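Kitting automation at Hiretel

Kitting automation at Hiretel is the use of machines to sort and pack small goods, mainly tape, thread and other craft supplies, at the Hiretel packing shop. The software is supplied by Brellier. It was introduced in December on one line and later extended to 4 of the shop's 6 lines.

Background

Before the change, packers filled each box by hand from a printed list. Round items such as tape rolls were the main source of delay, as they roll and come to rest at odd angles. An earlier system from Tirnard handled flat packets only and was withdrawn.

Effects on staff

The shop employs 23 packers. None were laid off, but duties changed. Packers on the automated lines now show grasps with hand-held grippers, clear jams and check finished boxes. Training takes 2 shifts. Line lead Caradog Watkins drew up the rota, under which no one does gripper work for a full day. Wrist strain from taping fell, while complaints of shoulder fatigue rose. Piece rates were replaced by hourly pay, a point still disputed by part of the night shift.

See also

Zapata packing line
Order picking
Pay by the piece

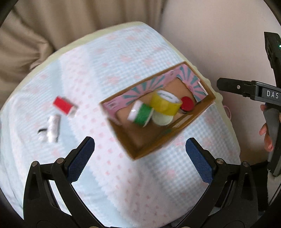
This page was last changed on a Monday, at 23:06.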